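The man who looks up

Hartmut Stüber has spent his working life on ceilings, and would like you to notice one

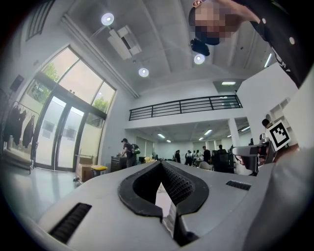
Round lights, shallow beams and, to the left, the arched glass front.

Hartmut Stüber does not look at the door when he enters a building. He looks at the ceiling, which has led to a number of bruised shins.

"People choose a floor for six months," he says. "Then someone rings me and asks if the ceiling can be ready by June."

We are talking about lights and air conditioning, subjects on which he is hard to stop. He likes a coffered ceiling in pale grey, and he will forgive it almost anything except what gets hung from it later. The white air-conditioning unit he calls "the fridge that got away". The thin cable slanting off it towards a lamp pains him more.

"A cable should go straight or go home," he says.

His old business partner, Ekrem Öztürkmen, held the opposite view, and the two of them argued about it through 37 jobs in Avedholm. Öztürkmen wanted light and didn't much care where it came from. Round lamps, a long strip down one side, a flat panel under the mezzanine – he would have had the lot. Stüber, I point out, has just described the room we are discussing.

"Yes," he says, after a while. "Ekrem would be very happy in it."

He is kinder about the tall arched glass and its dark frames. Would he change anything there?

"I'd ask who cleans it. Then I'd ask what they charge."

He retired in April 2022 and still carries a torch.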